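Notes for the Bokley talk, 2026-02-04
Breaks are part of the program (working title, still don't love it)

Slide 1. Title
Say hi, say thanks for the early slot. Ask for hands: who has organized a training day or a workshop in the last year? Who went to one and left with a headache? Usually the same hands, wait for the laugh, move on. Don't do the long bio. I plan workshop days for small companies, I've done it long enough to have made every mistake in this talk, and most of the mistakes were in the schedule.

Slide 2. The schedule I used to make
Show the old Baert one. It looks so tidy! Sessions on the hour, ten minutes between them, lunch squeezed into half an hour because the afternoon speaker had a train. I was proud of that thing. I'd color coded it.
By two o'clock we were 33 minutes behind and I was standing in the back making the throat-cutting gesture at a very nice man talking about invoices. Tell the invoice story only if the room feels warm. Otherwise skip to what went wrong, which is that ten minutes doesn't cover a restroom line, a phone call and a hot drink. People pick two of the three and come back late anyway.

Slide 3. What people write on the forms
I've kept the feedback forms from all my days, 873 of them now, in a spreadsheet I'm a bit too fond of. The question I want to talk about is the open one at the end, "What was the best part of the day?" Pause here. Let them guess. Somebody will say lunch.
It's conversations. "Talking to the woman from the other office." "Finally met the people I email." Hardly any of that happened in a session - it happened next to the cups.
Careful: don't oversell this. These are my clients, mostly small teams, mostly people who already half know each other. A huge conference might be different and somebody will ask.

Slide 4. Twenty is the number
My rule now is 20 minutes, minimum, morning and afternoon. Clients push back every time. They've paid for the speaker, they want to see the speaker. What works on them is offering to end one session early and watching how little gets cut. Speakers with less time drop the slide about their company history. Good.
If a client really won't budge, I take the time out of the welcome. Welcomes are always too long (yes, I know, I'm four slides in).

Slide 5. Set the table so people stay
Small stuff, but this is where I get the most questions afterward so go slowly.

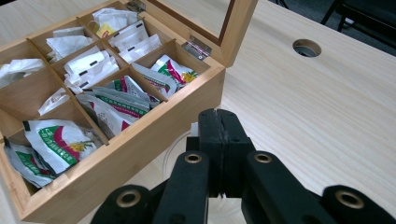

Choosing takes a minute, and that's fine by me.

Put the drinks away from the door. If they're by the door, people grab and go back to their email in the hallway. Put them deep in the room and you've got them for a few minutes at least. Leave space on both sides of the table so there isn't one single line. Have some decaf and some herbal, and put the hot water where a short person can reach it. Trash can nearby, a proper one, or you'll find wet tea bags on the windowsill. Ask me how I know.
Standing tables if the venue has them. Chairs are lovely but people sit down with whoever they came with and that's it for the break.

Slide 6. What I do with the shy ones
I used to do icebreakers. I'm sorry to everyone I did them to. Two truths and a lie at nine in the morning, what was I thinking!
Now I give people a reason to be next to each other and leave them alone.

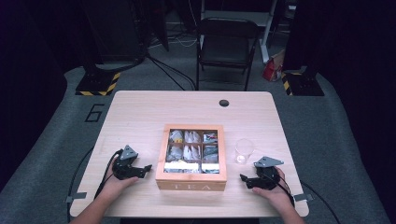

The best reason I've found is a question left hanging from the session before. I ask the speaker to finish on something people can disagree about, out loud, with no answer given. "Would you tell the customer or fix it quietly?" Then we break. They walk off still arguing, and the quiet person who'd never raise a hand in front of the group will tell one other person exactly what they think. At the Plundia day we had seven people still going on that one after I'd called everybody back in, and I let them have it.
Mention that it flops with questions that are too clever. Keep it plain, about work, something they've all run into.

Slide 7. Getting them back in
No bells. I tried a bell. I now use the Citari reminder thing, which puts a little buzz on everyone's phone at five minutes to go, and then I simply start talking to whoever's in the room. Works better if the first two minutes after the break are worth hearing but not vital. I do the prize draw there, if there's a prize.

Slide 8. When it doesn't work
Be fair here, I got pushback when I gave a shorter version of this in October and it was good pushback. 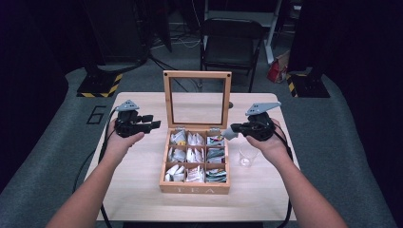 One woman in the second row said that long breaks are the worst part of the day for her, that she runs out of small talk after five minutes and spends the rest pretending to read the fire evacuation plan, and could there please be somewhere to go. I didn't have an answer then. I do now: book a second room, or a corner with a few chairs facing the window, and say out loud in the welcome that it's the quiet spot. It gets used all day, and by people I'd never have guessed.
Other things that go wrong: a venue that clears the cups before the break is over (put the clearing time in the contract, in writing), a client's boss who uses the break to hold a meeting, and me forgetting to eat.

Slide 9. Try it once
Ask them to take their next schedule and stretch one break to 20 minutes, only one. Leave everything else as it is. Email me what happens, address is on the slide.
Questions. If there are none, ask the invoice people what they'd cut first. Then send everyone out for coffee, and start the coffee on time.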